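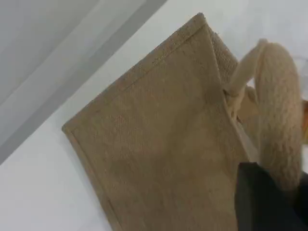
What Is Jute?

Jute is a plant. It is also the name of the rough brown thread that people make from the plant. Sacks, rugs, string and shopping bags can all be made of jute.

The jute plant is tall and thin, and it can grow much higher than a grown-up. It likes warm weather and plenty of rain. Most of the world's jute grows in Bangladesh and India, where big rivers keep the soil wet and rich.

Where the thread comes from

If you cut a jute stem in half, you would find a woody stick in the middle. Wrapped around the stick, just under the skin, are long strings called fibers. These are the part people want.

To get the fibers out, farmers cut the stems, tie them in bundles and lay them in water. They leave them there for two or three weeks. Tiny living things in the water, called bacteria, eat away the sticky stuff that holds the fibers to the stick. This is called retting. It smells pretty bad.

After that, workers stand in the water and pull the fibers off by hand. The fibers are washed and hung over poles in the sun. Dry jute is pale gold or light brown, and some people call it "the golden fiber." The sticks are not thrown away. Families use them for fences and for cooking fires.

From fiber to cloth

At the mill, machines comb the fibers so they all lie the same way. Then the fibers are twisted together. Twisting makes them strong. Try it with a cotton ball: pull it and it comes apart, but twist it first and it is much harder to break.

The twisted thread is called yarn. A loom weaves the yarn into cloth by passing threads over and under each other. Thick jute cloth is often called burlap.
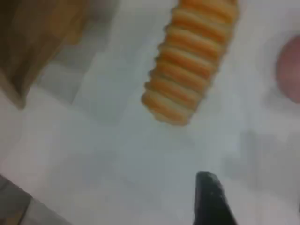 Weaving leaves a pattern you can feel. Run a finger over burlap and it goes bump, bump, bump as it crosses one thread after another. Some cloth is woven with extra thick threads so that the bumps turn into raised lines, and these lines are called ribs. A roll of sandwich crackers has the same kind of shape, with one rounded edge after another and a dip between them. Corduroy pants have ribs too. Burlap is usually flatter, but its threads are coarse enough to see without a magnifying glass.

What jute is good for

Air can pass through the small gaps in jute cloth, so it makes good sacks for potatoes, onions and coffee beans. Gardeners wrap it around the roots of young trees. It can go into the ground with the tree, where it slowly rots and turns into part of the soil.

Jute does not like to stay wet. A damp jute bag can get moldy, so hang it up to dry before you put it away.

Words to know

Fiber: a long, thin string from a plant or an animal.
Retting: soaking stems so the fibers come loose.
Yarn: fibers twisted into a long thread.
Loom: a machine or frame for weaving cloth.

Written by Amber Entwistle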